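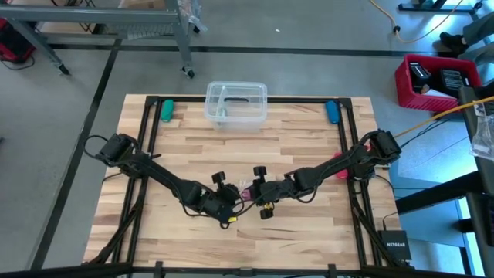 1/ Bandagen-Thread, weil im Februar wieder alle anfangen zu trainieren und ich wieder gefragt werde, wie ich den Kram sortiere

Lesezeit: 4 Min.

Also gut, ihr habt es so gewollt. Es geht um diese bunten Haftbandagen, die nur an sich selbst kleben und an sonst nichts. Große Liebe! Und großes Chaos, wenn man sie einfach in eine Sporttasche schmeißt.

♡ 100 · 8 Kommentare

2/ Ich brauche dafür drei Dinge: einen Tisch, eine durchsichtige Box und ein bisschen Ruhe. Der Tisch ist der mit der streifigen Holzplatte, hell, cremefarben, rötlich, alles nebeneinander. Ich mag den sehr. Man sieht allerdings jeden Fussel drauf, und Haftbandagen sammeln Fusseln wie nix (Hundehaare auch, fragt nicht).

3/ Box: bitte, bitte durchsichtig. Ich hatte jahrelang eine graue mit Deckel, von Skodska, superstabil, und ich habe nie gewusst, was drin ist. Ergebnis war, dass ich ständig Rot nachgekauft habe. Mit der klaren reicht ein Blick von der Seite und ich weiß, ob noch Grün da ist.

♡ 7

4/ Farben! Ganz wichtig für mich, auch wenn es medizinisch völlig wurscht ist. Mein System:

Grün = Finger und Handgelenke
Blau = Knöchel
Rot = Knie und alles, was groß ist
Pink = das, was die Kinder wollen. Also alles.

5/ Bevor eine Rolle in die Box kommt, drücke ich einmal drauf. Klingt albern. Die alten werden innen hart, und dann reißt die Bandage beim Abrollen in kleine Stücke, genau dann, wenn jemand mit dickem Knöchel vor dir sitzt und tapfer guckt. Weich und leicht schrumpelig ist super, so soll die sein. Bröselig: weg damit.

8 Kommentare anzeigen

6/ Nachfrage aus den Kommentaren: ja, die Marke ist mir ziemlich egal. Ich hatte die von Preder, die kleben am Anfang wie verrückt, und die von Kwofie, die sind dünner und sitzen dafür schöner in der Hand. Was ich wirklich merke, ist die Breite. Schmale am Knie machen keinen Spaß, da wickelt man sich dumm und dämlich und am Ende rutscht es trotzdem.

7/ Die Tüten. Ach, die Tüten. Diese knittrigen durchsichtigen Dinger sind bei mir eine Zeit lang immer gleich im Müll gelandet. Inzwischen hebe ich sie auf, denn angebrochene Rollen halten darin viel besser durch. Luft raus, umschlagen, fertig. Und wenn eine Tüte ein Loch hat, kommt das lose Ende von der Bandage rein, die ich sowieso als Nächstes aufbrauche.

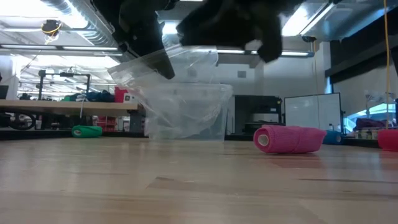

Und legt die Rollen erst mal alle auf den Tisch, bevor ihr einräumt! Ich weiß, das sieht kurz nach Explosion aus, aber so merkt man, welche Farbe fehlt. Wer direkt aus der Einkaufstasche in die Box stopft, hat unten drei Jahre alte Schätze liegen, die niemand mehr anfasst.

♡ 100 · 7-mal geteilt

8/ Stehend oder liegend? Ich hab beides durch. Stehend sieht hübscher aus, man guckt von oben in die Pappkerne rein und fühlt sich wie in der Apotheke. Liegend passt bei mir mehr rein und es kippt nichts um, wenn die Box im Kofferraum steht. Also liegend. Nur die allerletzte Schicht stelle ich hin, für die Seele.

9/ Was NICHT mit in die Box darf: Schere (die pikst in die Rollen, hab ich gelernt), Salbe (läuft aus, immer) und offene Pflaster. Die Schere hängt bei mir an einem Band außen an der Tasche. Sieht bescheuert aus, aber ich finde sie sofort.

10/ Jemand fragt nach Wärme. Im Sommer lasse ich die Box nicht im Auto. Einmal gemacht, und die Rollen waren hinterher ein einziger klebriger Freundschaftsklumpen. Die neue Tasche von Wingate hat zwar so ein silbernes Innenfutter, aber dem traue ich noch nicht über den Weg. Abends kommt alles mit rein und gut ist.

11/ Und noch was zum Wickeln, das gehört eigentlich in einen eigenen Thread: nicht ziehen! Erst ein Stück locker abrollen, dann anlegen. Wenn die Finger kribbeln oder komisch aussehen, sofort wieder runter damit. Bei allem, was richtig dick wird oder richtig wehtut, bitte zum Arzt und nicht zu mir in die Kommentare.

12/ Ich glaube, das war's. Schreibt mir gern, wie ihr eure Farben aufteilt, ich bin da neugierig. Und falls jemand eine Quelle für vernünftiges Orange hat: her damit, das suche ich seit letztem Herbst.

♡ 1000 · 100 Kommentare · 8-mal geteilt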